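How to Write on a Small Whiteboard So Other People Can Read It

By Effie Munro
August

My handwriting was once mistaken for a diagram. I mention this so you know who is advising you. What follows is the method I settled on after a winter of leaving messages on a little tabletop whiteboard and having the household ask me, one by one, what they said.

What you need

A small whiteboard, the kind that stands up on a desk or counter. A dry-erase marker, medium tip. A dry cloth. A dark or strong color of ink; pale green is for people who don't want their message read. Mine came from a shop called Rankin and cost less than lunch. There is a fancier one from Arkitach with a tray along the bottom, and I have used it, and the tray collects dust beautifully.

Step 1. Wipe the board properly

Old ink leaves a gray haze, and new writing on top of haze looks like a ransom note in fog. Wipe with the dry cloth first. If last month's shopping list is still faintly insisting on leeks, go over it with a damp cloth and then dry the board completely. Ink on a damp board beads up and slides around.

Step 2. Decide what you are saying

Do this before you uncap the marker. A small board holds five words comfortably. Lionel Greenwood, with whom I share a kitchen, once tried to fit a full account of the boiler situation on ours and ended up writing sideways up the margin. Nothing was fixed, but we all got to tilt our heads.

For a cheerful note, short is better anyway. "Good luck." "Soup in fridge." "You're amazing today" is the longest compliment I would attempt, and it wants two lines.

Step 3. Split the lines before you start

Put the long word where it has the most room. If you write "You're amazing" across the top, "today" gets the second line to itself and can be as large as it likes. Write the top line a little above the middle of the board. Everyone starts too high or too big, and then the last three letters have to live in a crouch.

Step 4. Write from the shoulder

Stand the board against something solid, or lay it flat, and move your whole arm. Writing with only the fingers is fine on paper, but on a slick surface the strokes come out wobbly and the first word tends to break up. Go slower than feels dignified. Press lightly.
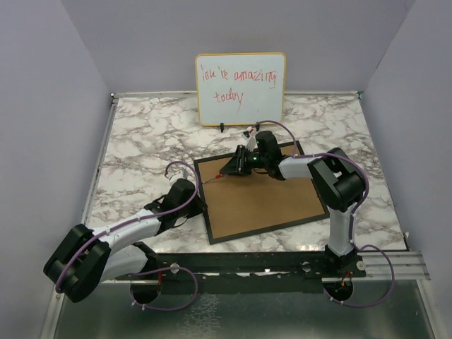
Tails are where personality gets in. A long descending stroke on the y of "today" is perfectly acceptable and gives the eye somewhere to go. Two or three long tails, and the message starts to look like it is growing roots. Pick one.

An underline is allowed if you have room. Keep it short and keep it away from the letters, or your g will become an 8.

Step 5. Check it from across the room

Put the board where it will live and walk to the doorway. If you can't read it from there, rub out the worst word and redo that one only. Redoing the whole thing at 97 percent finished is how I once spent an evening on the word "Welcome."

Cap the marker until it clicks. Leave the note up for a day or so, then change it. Ours said "Happy birthday" until the birthday person had moved out.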